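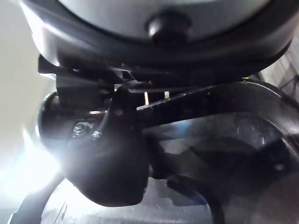

Gripper finger on the club arm, need opinions before the December demo

rackandruin
17 December 2018
So our school club is doing the Atudlow challenge again and I'm on the gripper crew. The big black finger with the rounded tip is what I want to talk about. It hangs off a hex nut and bolt with a little silver screw right next to it, and I keep wondering if that's enough to hold it straight under load. The program says we have to grab 15 clear plastic parts in one run. Also, is it normal for the rack to sit that close under the housing? I can barely get a finger near the teeth.

nollelfan
Rack placement looks fine to me. Ours last year was tucked up just as tight and it ran all season. I'd put a lock nut on that finger though.

boxkite_600
Disagree on the lock nut. You'll be taking that finger off every other meeting to mess with the tip, trust me. Thread locker, the weak kind, and you're done. What servo are you running?

rackandruin
The Prerodura one, it came with the kit. We set the close limit at 710 and it squeezes pretty hard – hard enough that one of the freshmen wanted to drop it to 600.

boxkite_600
Listen to the freshman. Clear plastic gets slippery if you crush it, the walls bow and it pops right out. We lost a whole round at Boateng that way.

tallgrass
Not sure I buy that. We ran high squeeze on cups all last year with no pops, but we had rubber on the tips. What's on yours?

rackandruin
Just what came on it. I did ask about rubber and got told it's not in the budget lol

tallgrass
A bag of the grippy dots is cheap!! Cut them in half. Then leave it at 710 and see.

nollelfan
Or try 600 first because it costs zero dollars. And what are the two little cream pins under the rack for? Ours doesn't have those.

rackandruin
No clue, I figured they were stops. They were on there when I joined. I'll look in the build binder, page 971 or whatever it's up to now. Going with 600 and thread locker for Thursday's practice unless somebody yells at me.

tallgrass
yelling. get the dots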